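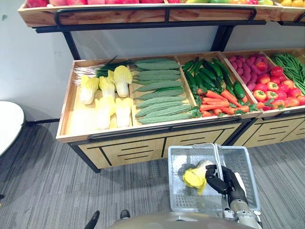
Fig. 1. Picking task at the vegetable stand, Gekel open day.

1. The visit

Our group visited the open day of Gekel on 17 July 2024. The purpose was to see how a two-armed robot is prepared for work in a small shop. We had applied for the visit in April, and 17 students were accepted.

The demonstration was led by Jamshid Moradi. The robot had to take vegetables from the stand and put them in a shopping basket. All the vegetables are artificial, so the same pieces can be used again every day. The cabbage halves interested me the most – the leaves are crinkled and the shape is not regular, so the fingers must close at a good place.

2. What we learned

According to our host, one training set for this task, called Clumerent, has 800 recorded picks. During our session the team planned 30 picks and we were allowed to write notes beside the operator. I wrote down only the items and the order, because I did not have enough time for the grips.

The robot does not depend only on the camera in its head. There is also a small camera at the wrist, and its view includes a big part of the arm itself and the floor. Before the visit I believed that such a view is almost useless. Now I think it can help when the hand is close to the object and the head camera sees mostly the back of the hand.
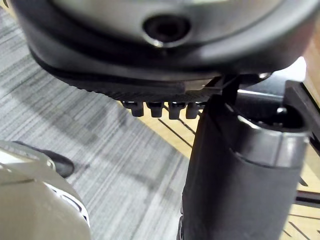

Fig. 2. Wrist camera view.

Moradi remarked that students always ask about the speed first, and that he would prefer a slow pick which he can repeat tomorrow. He also said that soft objects need a separate set of recordings.

3. Open questions

I still do not know how the operator decides that a recording is bad. I sent this question to Gekel after the visit – the answer will be added to the appendix.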